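The Second Arm Is Where the Budget Goes
By Gönül Baysal

Every equipment pitch I have sat through this year has opened with a simulation. They are cheap to make and pleasant to watch, and at the end of one you are handed a quote.

Corkby, which packs spare parts for furniture makers, got its quote in July. Mondari, the integrator, proposed two arms on one shared table and sent over a rendered cell to show the layout. Shahzad Rind, who signs for anything over $700 at Corkby, asked what the second arm was for. He got a longer video.

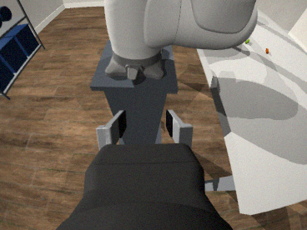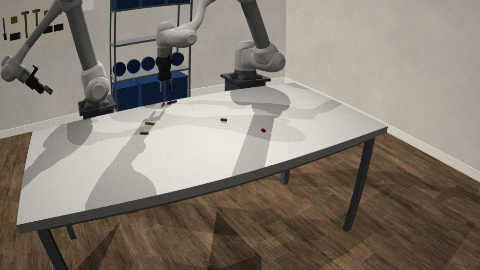
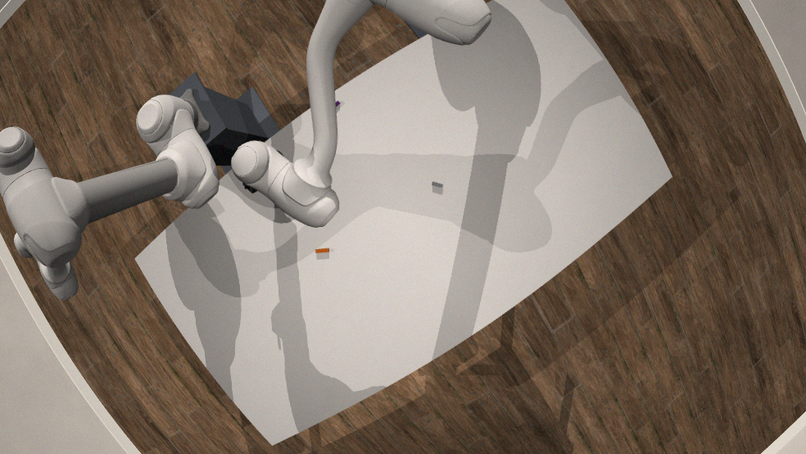
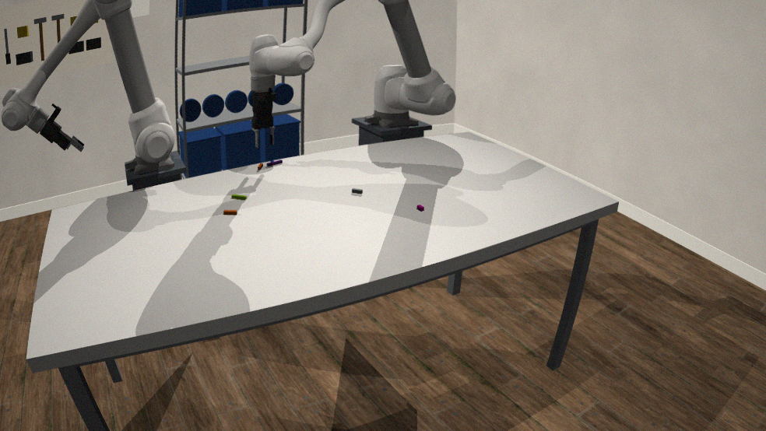 Simulated views of a two-arm table cell. The first is a close view past an open gripper.

Look at the floor. It is clean brown plank, and it costs nothing. Corkby's is patched concrete with a slope toward the drain, and leveling it was missing from the first quote. So were guarding, spare fingers and the 5 days of lost packing during installation.

"I can plan around a big number," Rind told me. "I can't plan around one that keeps having children."

Anneli Kallio, who buys for Costier, has a blunter rule. She asks for the price of one arm, installed and running on her own parts, and treats the second as a separate purchase to be argued for 6 months later. Two of her suppliers walked away. She doesn't miss them.

Mondari says a simulation settles reach and spacing before any metal is ordered. Fair enough. I would still want to see it pick up one of Corkby's greasy hinge packs before paying the deposit. Rind has asked for that test in writing and is waiting for a date.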